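Planning the Small Home
Lecture 2 notes: The work surface
Milagros Quintana

Please read these notes together with your own drawings from the first lecture. I will not repeat how to measure a room, but I will use the words from that lecture: clear length, working edge, dead corner, landing place. If one of them is not clear to you, look in the word list at the back of the course folder.

1. What we mean by a work surface

In ordinary speech a countertop is a piece of furniture. In planning we treat it as a length. We ask how many centimeters of it a person can stand in front of, with both hands on it, without moving anything first. This is the clear length. A countertop can be three meters long on the plan and have a clear length of less than one meter on a normal evening.

The drawing almost always shows the first number. The person who cooks lives with the second. Much of this lecture is about the distance between the two.

The working edge is the front side of the surface, the part where the body is. The back part, near the wall, is storage in practice, even when we draw it as working area. Most people do not like to work with stretched arms, and they will slowly push things to the wall until a row is formed there. You should expect this row and give it a depth in your plan.

2. The Dalsgaard flats

In the first lecture I showed you the plan of the Dalsgaard flats, and several of you asked why the kitchens look so generous on paper. The answer is in the corner. The countertop has the shape of an L, and the architect has counted the corner twice, once for each arm. When we remove the double counting, and then the part in front of the corner where two people cannot stand together, the longest clear piece is 100 centimeters.

This is not a bad kitchen. The sink is under the window, the refrigerator door opens away from the walking line, and there is a landing place on both sides of the stove. But it is a kitchen for one person who cooks and one person who waits. The families who moved in were larger than that. Ketill Þórarinsdóttir visited the flats for her thesis and found the same solution behind many doors: a small table pushed against the end of the counter, often a few centimeters lower, used for bread, school work and mail.

Look at her sketches on page 70 of the reader. Please pay attention to the height of the table. When the table is lower than the counter, people use it sitting. When it has the same height, they use it as counter and it fills up in the same way. She does not make a rule from this, and I think she is right to be careful, but it is worth checking in any home you visit.

3. Order of the tasks

The old planning books put the tasks in a line: store, wash, prepare, cook, serve. The idea is that food moves in one direction and the cook does not walk back. You will still find this order in most kitchen catalogs, mirrored for left or right.

It works well for one hot meal made from raw ingredients. It works less well for breakfast, when there is almost no washing and no preparing, and four people want the same 50 centimeters near the kettle. It also says nothing about the things that come into the kitchen and are not food. Keys, medicine, letters, a telephone that needs charging. These objects stop at the first free horizontal surface after the door.

For this reason I ask you to draw two lines in every plan. The first line is the cooking line, as in the old books. The second line is the morning line: from the door of the bedroom or hall to the hot drink, to the bread, to the chair. Draw them in different colors. Where they cross, mark the place with a circle and write which object stands there.

A student last year drew only one circle, exactly on the stove. She moved the kettle to the other arm of the counter and the circle disappeared. It took her five minutes, and it was the best change in her project.

4. Countertop and door

A door beside a countertop brings some problems that are easy to miss on a plan, because we draw the door as a thin line and a quarter circle.

First, the swing. If the door opens into the kitchen, the last part of the counter is behind it or in front of it for some seconds many times a day. People learn not to put glasses there.

Second, the handle. A handle that meets the edge of the stone or wood will damage one of the two. Put a stop on the floor and draw the stop.

Third, the traffic. The end of the counter nearest the door is a landing place, if you planned it or not. You can accept this and leave it clear, or you can give it to something that stays, for example a plant or a lamp. Both answers are correct. What does not work is to put the cutting board there, with the back of the cook to the door.

In Votthorpe, where the old row houses have a back door directly into the kitchen, the people I interviewed had a word for this end of the counter. They called it "the shelf," although it was the same height and the same material as the rest. Shopping was put there, and so were wet gloves and eggs from the neighbor.

5. Appliances that stand out

The Voken survey, which you have in the reader, asked 1,000 households to name the objects that stand on the counter day and night. I do not want you to learn the tables. Read the free answers in the last part. Many people write that an appliance is out "because it is heavy" and very few write that it is out because they use it every day.

From this we can take a simple exercise. Make a list of everything that stands on your own counter. Beside each object write when you used it last, and how you feel about lifting it. Heavy and daily objects need a fixed place with a socket. Heavy and rare objects need a low cupboard with a drawer that pulls out fully. Light and rare objects can go anywhere high. Light and daily objects are the interesting group, since they move around and are found in a new place each evening.

Sockets decide more than we like to admit. An appliance will stand where the cord reaches. If you plan one double socket in the corner, then all appliances will go to the corner, and the corner is the part where you wanted depth for large bowls. Put sockets on both arms of the counter – and one near the door end, for the telephone.

The Nelico kitchen system, which some of you chose for your model, puts the sockets in a strip under the wall cupboards. It is flexible, but the cords hang down in front of the wall and cross the row of jars. Draw the cords in your elevation. I will ask to see them.

6. Surface and color

I give only short remarks here, as materials have their own lecture in January.

A dark surface with a strong pattern hides crumbs and small spills. Some clients want exactly this and others are made nervous by it. Ask them. A plain light surface shows everything and is cleaned more often. Gloss gives back the light from the window, which can be pleasant in the morning and tiring in the afternoon when you cut vegetables against it.

When you draw a countertop with a pattern, keep the pattern weak on the plan and show it fully only in the perspective view. A strong pattern on a plan makes it hard to read your measurements.

In the perspective view, please place some everyday objects on the counter. Students often deliver a perfectly clean one and then it is impossible to judge the length. A kettle, a small dish, one or two appliances and a plant toward the door are enough to start a discussion of clear length.
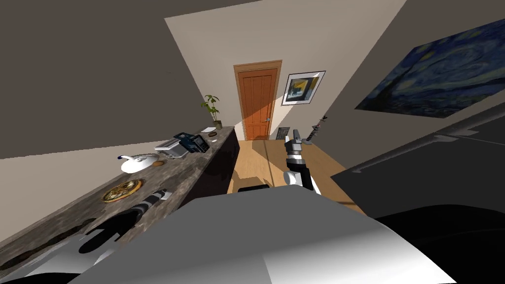 7. Work for next time

Draw the kitchen where you live now, in plan and in one elevation, with everything that stands on the counter on a normal evening. Do not clean up first.

Mark the clear length in red. Draw the cooking line and the morning line in two other colors, with circles where they cross.

Write half a page about one object you would move, where you would move it, and what must change for this to be possible (a socket, a shelf, the swing of a door).

Bring the drawings on paper. We will put them on the wall at 9:30 and start from there, so please come a little before.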